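Section 8. Folding and storing your sweater

Okay, on to my favorite part of the Sostmont guide! I never hang a heavy knit, because the shoulders stretch, so mine get folded on the bed and stacked in the Vukano drawer. A made bed gives you plenty of room to spread out. 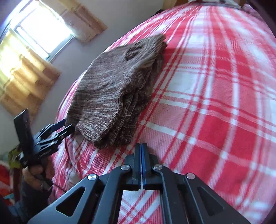
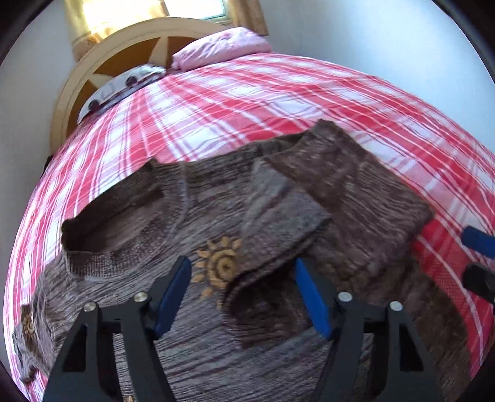
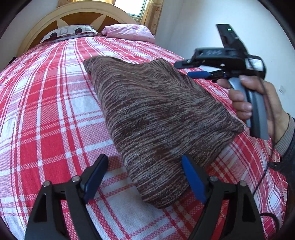

Fig. 13. Brown knit on a made bed. The sleeve laid over the body is in the second picture.

1. Button, zip or tie anything that closes, then lay the sweater flat and smooth it with your palms.

2. Bring one sleeve across the body — on the diagonal is fine — and flatten the creases as you go. Do the same with the other.

3. Fold both sides in toward the middle. I go by the width of my drawer here, so check yours first.

4. Fold the hem up toward the neck, once for a thick knit and twice for a thin one. If the ribbing curls (mine always does!), just tuck it under.

5. Slide both hands underneath and move the whole bundle to the drawer.

Note: Got a motif on the front? Try to keep the fold lines off it.

Caution: Don't put a damp sweater away, and don't pile them up until the drawer sticks. I stop at four chunky ones, and the Prusteck liner goes in first.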